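Planner update: grasp checks in simulation

The Hirdale planner now runs its collision check at 100 Hz instead of 32. Fatima Usman moved the distance queries to a separate thread, so a slow query no longer stalls the controller. The old single-thread mode is still there - set it in the launch config if you need repeatable logs.

Tanko Ekwueme has rewritten the texture randomizer. Each run draws surface patterns from a pool of 2000, and the wrist view is rendered with the same seed as the physics. 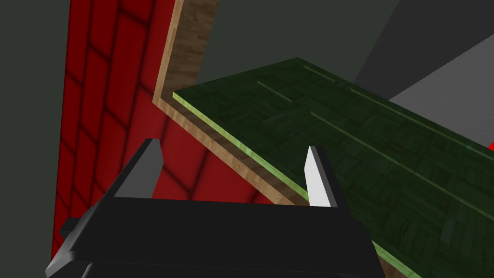
Known issue: depth values along thin bright edges can jump by a pixel or two between renders, and the pose estimator treats that as motion. A filter is in review. Until it is merged, keep the tracking threshold at 23 and send odd cases to Tanko with the seed attached.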